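Small Parts

Night shift at Kanaan, unit four, and the arm had the strip between its fingers again.

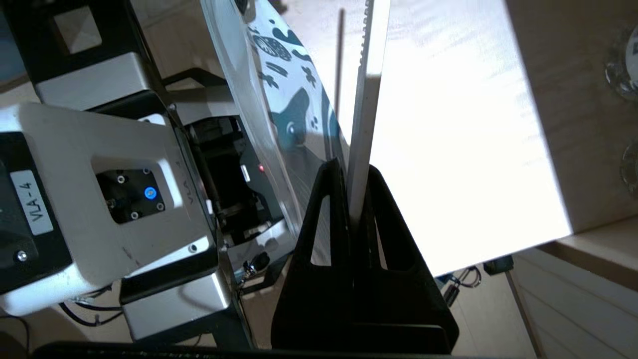
Give it till August, Dwayne reckoned, and it'll do the packing and your washing up after. He'd been reckoning that for ages. Last time it was Christmas.

Signe didn't answer. Clipboard on her knee, cold tea. Thin thing, that strip, little teeth down one side. Her hands would have done it without asking her. Pick up, turn, into the packet, next. She'd done 933 in a shift once, back when they still wrote it on the board, and gone home and cooked.

The arm waited. Or thought. You couldn't tell which.

"It's not stuck," Dwayne said.

"I didn't say stuck."

"You had the face."

She wrote the time down. Brillorer wanted times for everything. Time to grip, time to let go, time till a person had to step in. They'd asked for 200 goes by the end of the week and no stepping in for at least 75 of them. Dwayne said easy. Dwayne wasn't the one stepping in.

Red light on, fan going. Somewhere behind the racking a radio, someone else's station.

"My mum wants one," he said. "For the ironing."

"Tell her to wait."

"She's eighty. She says she's waited."

Signe laughed, first time that night. Her own kitchen was a state. Bowl in the sink since breakfast, socks on the radiator, a bag of rice she'd torn wrong so it leaked whenever anyone so much as looked at it. She tried to picture the arm in there. Where would it even stand. It would get to the rice bag and that'd be that, it would stop and wait for somebody with a clipboard.

Bags were the trouble. Hard things it could do all night. Give it a block, a lid, a tin, lovely. But a bag was a differnt shape every time you let go of it, and the people at Jaltedance who wrote the software kept sending new versions with cheerful names, and the bags went on being bags.

"Do you want it to work?" Dwayne said.

Odd question. She looked at her hands. Thumb joint swollen, the right one, worse in the cold.

"I want it to do the bags," she said. "I'll do the rest."

"Nobody's offering that."

"No."

A small noise from the arm then, a sort of tick. She sat up. Dwayne stopped chewing. She had her pen on the paper and her other hand already half way out, the way you reach for a child on a wall, and she made herself put it back in her lap.

"Go on then," she told it. Quietly, so he woudn't hear.

He heard.

"Almost 90 seconds," he said. "You writing this down?"

She wasn't. She was watching the tips.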